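Skolport Clothes Folding Set

README, version 3

Contents
What is in the set
How it was made
Folder layout
Labels
Known problems
Splits
Using the set
Contact

What is in the set

Skolport is a set of short recordings of people folding clothes with a pair of hand-held grippers. It was put together by the student robotics club at Giltden as its project for the year. The club wanted training material for a two-armed robot and had no two-armed robot to record with, so members did the folding themselves at home, holding one gripper in each hand.

The set has 894 recordings in version 3. Version 2 had more, but a number were removed after checking (see Known problems). Garments are trousers, jeans, T-shirts, long-sleeved tops and towels. Each recording covers one garment, from the moment the first gripper touches it until both are lifted away. Longer ones run up to 11 minutes, mostly where a sleeve had turned inside out.

How it was made

Members signed out a pair of grippers and took them home for a week at a time. They were asked to use whatever surface they normally fold on. Most chose a bed, a few a table or an ironing board. No one was asked to tidy the room or change the lighting.

The order of folds was left open for tops and towels. For jeans and trousers we set a rule: legs together first, then fold from the hem towards the waistband. Denim is heavy and the grippers do not hold it well by a single layer, so it was usual to press down with one pair of fingers and pull with the other.

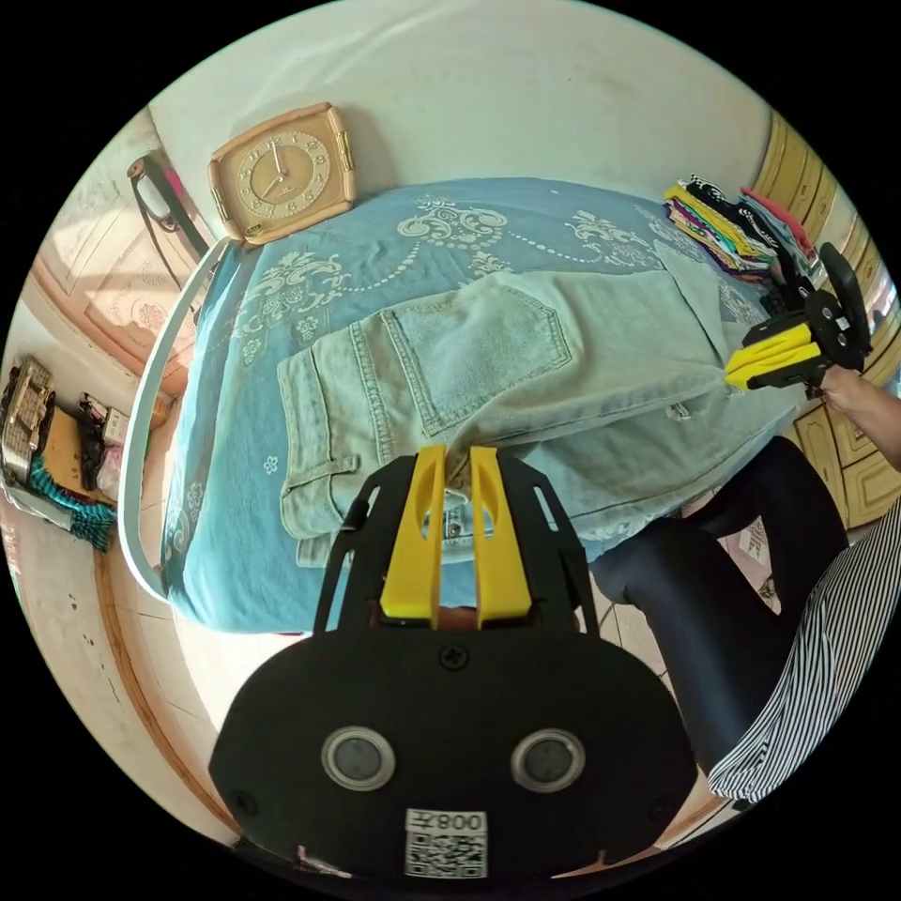

Asanka Haque wrote back after reading the draft of this section that the rule for jeans should be dropped in the next version, as a learner trained on it will never see the fold done from the waist and will be stuck when a pair lands the wrong way round. The point is fair. We have kept the rule for version 3 so that the jeans recordings match one another, and have opened an item for the July release.

Folder layout

recordings/ one folder per recording, numbered
labels/ one text file per recording, same number
splits/ three lists: train, check, test
tools/ scripts for reading and cutting recordings
notes/ members' own notes, typed up, not edited

Inside each recording folder are the left and right video files, the finger opening over time, and the gripper positions. Times are in seconds from the start of the recording. Left and right mean the hand of the person holding the gripper.

Labels

Each label file gives the garment type, the surface, the start and end of every fold, and a result. The result is one of:

done: folded and lying flat
loose: folded but would come apart if lifted
stopped: the member gave up or was interrupted

Labels were made by one member and checked by a second. Where the two disagreed on a result, the lower one was kept. Fold times are less reliable than results. Expect them to be out by a second or so at either end.

Known problems

Some recordings were removed from version 2 because the position track jumped when a member turned away from the bed. The script tools/find_jumps finds these, but it misses slow drift.

Stopped recordings are kept. Leave them out if you only want finished folds.

Dark towels are under-represented. So are small children's clothes, which were hard to pinch.

The typed notes in notes/ use nicknames for garments. There is no key.

Splits

Splits are made by home, so a room that appears in train does not appear in check or test. Please keep to this. An earlier split was made by recording, and the scores from it were far too high.

Using the set

Start with tools/read_one and the number of a recording. It prints the label and writes out a short clip. To train with the Velumon code used by the club, run tools/to_velumon on the whole folder. Allow plenty of disk space and an evening.

The set is free to use for teaching and for study. If you pass on a changed copy, give it another name.

Contact

Questions and corrections go to Crescencio Espinoza at the club. Quote the recording number and the version.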